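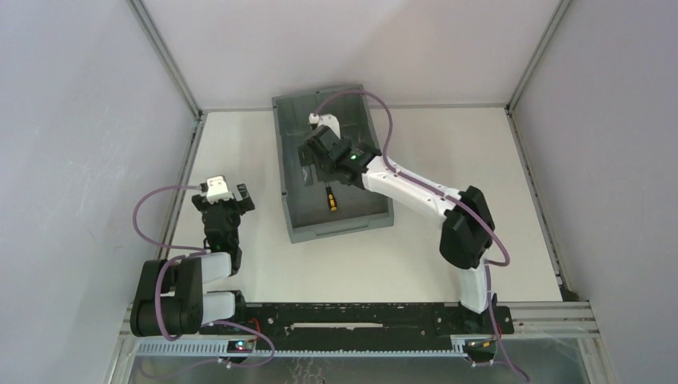
Quiénes somos

Tillura es una empresa de software para robots manipuladores. Escribimos control, percepción y planificación para células de uno o dos brazos, y las herramientas que hacen falta para ponerlas en marcha y mantenerlas. No fabricamos brazos ni pinzas. Trabajamos con el equipo que el cliente ya tiene o con el que elija su integrador.

La empresa la fundaron Sang Ung y Donal Horgan. Sang venía del control de movimiento y Donal de la visión industrial, y los dos habían coincidido en un proyecto de almacén en el que cada proveedor entregaba su parte sin hablar con los demás. El robot calculaba la trayectoria con un modelo de la célula y la cámara medía con otro. Buena parte de lo que hacemos hoy sale de aquel proyecto: un único modelo de la célula, con una sola referencia de tiempo, que comparten todos los módulos.

Qué hacemos

Nuestro producto principal se llama Niltell. Es el planificador. Recibe el estado de los brazos, la geometría del entorno y la posición estimada de la pieza, y devuelve trayectorias sin colisiones para los dos brazos a la vez. Cuando solo trabaja uno, el otro sigue dentro del cálculo como un obstáculo que puede moverse - es el caso más habitual al coger piezas de una caja, y el que más fallos daba en las primeras versiones. Niltell también tiene en cuenta el recorrido del cableado exterior, que se define por tramos con un margen de holgura.

Bromach es la parte de percepción. Localiza objetos sueltos dentro de contenedores y propone agarres ordenados por puntuación. Las herramientas de mano son un buen banco de pruebas: un destornillador tiene un mango ancho y una varilla fina y oscura, y no da igual por dónde se coja ni cuánto se acerque la pinza a la pared de la caja. Bromach descarta los agarres que la pinza no puede alcanzar antes de enviarlos al planificador.

Las dos aplicaciones se entregan con un visor de registros. Permite reproducir un ciclo completo con las señales de los ejes, las imágenes y las decisiones del planificador en la misma línea de tiempo. Se puede usar sin conexión y exporta a formatos abiertos.

Cómo trabajamos

Cada cambio en el código pasa primero por simulación. La batería actual tiene 1143 casos, casi todos sacados de incidencias de clientes o de nuestro propio taller. En la última versión, 1034 se ejecutan de forma automática con cada cambio; el resto se lanza por la noche, al ser casos largos. Si alguno falla, la versión no sale.

Después vienen las pruebas en célula real. El taller está en la planta baja, debajo de la oficina, y todo el equipo de desarrollo pasa por allí. Quien escribe un módulo lo prueba en el robot. Antes de publicar una versión la dejamos funcionando 48 horas con cambios de pieza y de posición del contenedor, que se coloca torcido a propósito.

Los proyectos con clientes suelen empezar por un estudio corto. Pedimos los planos de la célula, el modelo de los brazos y una muestra de las piezas. Con eso decimos si la tarea es viable con nuestro software y qué tiempo de ciclo cabe esperar. A veces la respuesta es que no, y el informe lo explica igualmente.

Con quién trabajamos

Nuestros clientes son sobre todo integradores y fabricantes medianos. Con Mac Giolla, integrador de células de montaje, colaboramos desde la primera versión de Niltell; ellos se ocupan de la mecánica, la seguridad y la instalación, y nosotros del software y del soporte posterior. También damos licencias a centros de formación, con la documentación completa y ejercicios preparados para células de dos brazos.

El equipo

Sang Ung dirige el desarrollo de control y planificación. Donal Horgan lleva percepción y la relación con los clientes. El soporte lo atienden los mismos ingenieros que desarrollan, por turnos, en español y en inglés. En agosto el horario es de 8 a 15 y las visitas al taller se conciertan por correo - el resto del año se puede llamar también por teléfono.

Aceptamos estudiantes en prácticas dos veces al año. Pedimos C++ o Python y ganas de pasar tiempo en el taller. Las solicitudes se envían desde el formulario de contacto, indicando el área que interesa.

Página actualizada el 24/07/2023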